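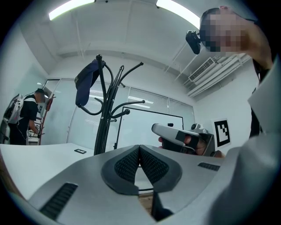 Two hand-held grippers over a wood floor.

2 min read

I've been going to the free evening talks at Ploltberg College since December, and I have a bone to pick with the question period. The talks themselves are great! Lucie Sutherland gave one on county poorhouses last month that had me scribbling on the back of my program (and then on my parking stub).

Then the lights came up and a man in the third row talked for six minutes about his own family tree. There was no question in it anywhere. By the time he sat down, people were putting on their coats.
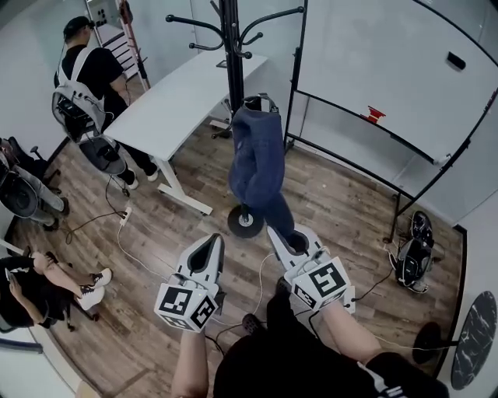
Word count: 215

So I'd like to see written questions. Hand out index cards at the door, collect them before the end, and let the host pick. My friend Chantal McKinnon hates this idea. She says half the fun is the live mic, and that a card never changed anybody's mind, and okay, she has a point. I've seen a nervous sophomore ask something so good the speaker had to stop and think. Would she have written it down? Maybe not.

But the hall holds 700, and most of those folks never get near the mic. I'd trade a little spark for hearing what the back rows want to know. Try it for one semester, that's all I'm asking, and if it's a flop I'll go back to grumbling in the parking lot with everybody else.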